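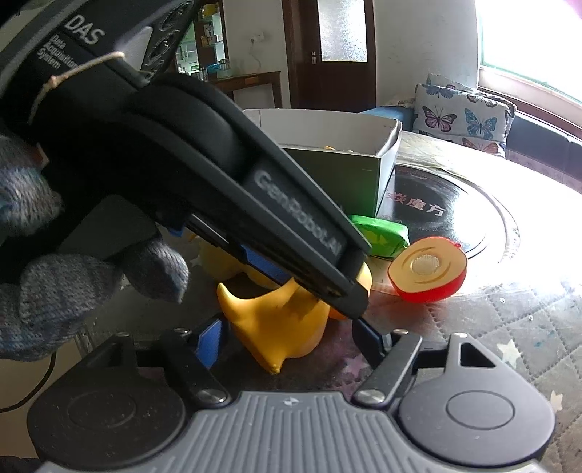 Irkard, December

Storage notes for board games over the winter. The hall closet was at 85 percent humidity when I checked it at 6 a.m., far too high for cardboard. I moved everything to the Vultis shelving in the study, which holds at 45. Loose cards went into zip bags with one silica packet each. The older Binus boxes have split corners, so I glued them with bookbinding paste and left them under some 16 pounds of books overnight. Two lids still bow slightly. I will check the readings again when the heating goes off.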